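O dia em que o braço esquerdo resolveu fechar sozinho

26 de abril de 2022

Escrevo isto depressa porque amanhã de manhã já volto para a bancada e se não ponho no papel agora, esqueço metade. Foi um susto. Ninguém se magoou a sério, o dedo da Montserrat ficou roxo e pronto. Mas podia ter sido pior e a culpa foi em boa parte minha.

Para quem chega agora: ando há uns meses a montar um posto de dois braços para juntar quadros de perfil de alumínio. Chamamos-lhe Arlow, não perguntem. Somos três na oficina e mais a Tyyne Toivonen, que faz a parte elétrica à distância e aparece quando pode. A ideia é simples de dizer e chata de fazer: um braço segura o quadro, o outro trata do resto, e a pessoa só troca a peça entre ciclos.

Só troca a peça. Pois. É exatamente aí.

O que aconteceu

Tínhamos corrido 40 ciclos seguidos sem uma única falha. O melhor dia desde que começámos. O programa estava em pausa, luz amarela, e a Montserrat Herrero meteu a mão para ajeitar o quadro, que tinha ficado uns milímetros torto no canto. Já o tínhamos feito todos, dezenas de vezes. A garra esquerda fechou. Sem aviso, sem som de arranque, nada. Apanhou-lhe a ponta do indicador entre o dedo da garra e o perfil.

Ela gritou, eu carreguei no botão de emergência. E aqui vem a parte que me tirou o sono: o botão cortou os braços mas não cortou as garras. Os braços ficaram moles, a descair, e a garra continuou fechada, com força. Foi o Kamrul Ekanayake que puxou a ficha da tomada. Três segundos, talvez menos. Parece uma eternidade quando é o dedo de alguem.

Gelo, um analgésico, ida ao centro de saúde por descargo de consciência. Nada partido. A unha é capaz de cair. Ela voltou à oficina no dia seguinte a perguntar se já sabiamos o que tinha sido, e não sabíamos.

A caça

Primeira suspeita: o software. É sempre a primeira suspeita, e é sempre do outro, neste caso do Kamrul, que escreveu a máquina de estados. Passámos o registo todo a pente fino. Não havia comando nenhum para fechar a garra. Último comando: abrir, posição confirmada, depois pausa. Limpo. Pedi-lhe desculpa, ele disse que não era preciso mas percebi que era.

Segunda suspeita: o servo do pulso. Trocámos pelo de reserva. Igual, quer dizer, não voltou a acontecer, mas também não acontecia com o antigo. É o pior tipo de avaria, a que se porta bem quando estamos a olhar. Deixámos a correr 100 ciclos com o servo velho e 100 com o novo, sem ninguém a menos de um metro. Duzentos ciclos, zero falhas. Comecei a pensar que tinhamos sonhado. 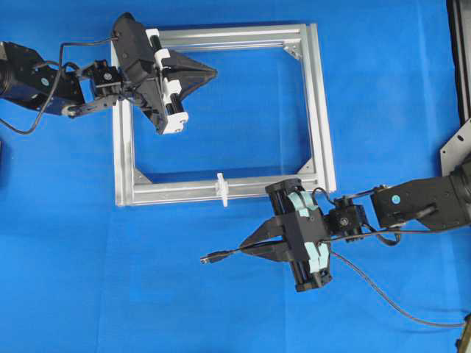 Foi a Tyyne, ao telefone, que fez a pergunta certa: e os cabos, mexem-se durante o ciclo? Claro que se mexem. Os cabos das garras andam soltos, passam por onde calha, e eu andava a dizer desde o inverno que um dia os prendia como deve ser. Não prendi. Havia sempre qualquer coisa mais urgente.

Pediu-me para pôr tudo em pausa e abanar o cabo da garra esquerda com um pau comprido. Abanei. Nada. Abana mais perto do conector. Abanei. A garra fechou com um estalo.

Silêncio na oficina. Depois o Kamrul disse um palavrão que não vou transcrever.

A explicação, tanto quanto percebi: o conector fazia mau contacto por uma fração de segundo. O controlador da garra perdia alimentação e reiniciava. E quando reinicia, o controlador - um Skasine dos baratos, comprei três de uma vez porque estavam em promoção - faz uma procura de referência. Fecha até sentir resistência, para saber onde é o zero. Está no manual. Página que eu nunca li porque a garra funcionou à primeira quando a liguei e achei que estava tudo dito.

Portanto nem sequer foi um comando errado. A garra fez o que lhe mandaram de fábrica. O registo estava limpo porque o programa principal nem sabia que o controlador tinha reiniciado, a comunicação voltava antes de expirar o tempo limite.

E os duzentos ciclos bons? Não tocámos na mesa durante esse tempo. Sem mãos lá dentro, sem encostos no cabo. A Montserrat, ao ajeitar o quadro, terá tocado no cabo com a manga. Ela acha que sim, não tem a certeza.

O botão

Esta é a parte que me envergonha mais. O botão de emergência estava ligado à fonte dos braços. As garras vieram depois, precisavam de outra tensão, pus uma segunda fonte e liguei-a direta à régua de tomadas. Provisório. Ia passá-la pelo circuito do botão no fim de semana. Isto foi em setembro.

Ficou assim e ninguém deu por isso porque quando se carrega no botão os braços param, e toda a gente olha para os braços. Testámos o botão muitas vezes. Nunca testámos com a garra a fechar.

Se têm em casa ou na oficina qualquer coisa parecida, parem de ler e vão ver o que é que o vosso botão corta mesmo. Tudo. Fonte a fonte.

O que mudámos

As duas fontes passam agora pelo mesmo relé de segurança. Carrega-se e morre tudo. Os dedos da garra, sem corrente, abrem-se à mão com pouca força, confirmei com um lápis e depois com o meu próprio dedo, devagarinho.

A procura de referência ao arranque está desligada. Tem um parâmetro para isso, afinal. Agora a garra acorda e fica quieta até alguem lhe pedir a referência pelo programa, e o programa só pede com a barreira fechada.

Barreira, sim. Temos uma. Uma chapa de acrílico com interruptor, feia, feita à pressa, mas está lá. Levantas a chapa, corta a alimentação. Acabou-se a pausa com luz amarela. A pausa era uma mentira que contávamos uns aos outros.

Cabos: encomendei conectores com trinco, da Grullow, e calha flexível. Os conectores chegaram, a calha não. Até chegar, abraçadeiras a cada palmo. A Tyyne quer folga no pulso para o cabo não trabalhar no ponto da soldadura e tem razão, o mau contacto era precisamente aí, o fio já quase partido por dentro do isolamento. Cortei-o e abri-o. Dois fiozinhos inteiros, o resto pó de cobre.

E o Kamrul pôs um contador de reinícios no controlador. Se o número mudar, o programa pára e berra. Já berrou uma vez, no braço direito. Cabo igual, mesma idade, o mesmo defeito a nascer. Imaginem.

O que ainda falta

Trocar o cabo do lado direito, obviamente. Está parado até lá. Não corre nada com um braço só, já me pediram e a resposta é não.

Falta também decidir o que fazer com a força da garra. Estava no máximo porque o quadro escorregava ao princípio, antes de mudarmos os dedos. Depois dos dedos novos ninguém baixou. A Montserrat fez as contas e chega menos de metade. Amanhã experimentamos. Se o quadro escorregar, subo um bocadinho de cada vez e escrevo os valores na parede, que é onde as coisas se lêem.

A Menaka Begum, que nos aluga o espaço, quis saber se precisava de avisar o seguro. Não sabia responder. Liguei, estive 40 minutos em espera, disseram que mandasse um relato por escrito. Isto que estão a ler é meio relato, tirando os palavrões.

Se alguém usa controladores da Skasine com outra versão de firmware, digam-me nos comentários se o arranque também fecha a garra. E se conhecem maneira decente de prender cabo em braço pequeno sem lhe roubar curso, digam também. O esquema novo do relé ponho aqui quando a Tyyne o rever, que a minha versão à mão tem um fio desenhado ao contrário.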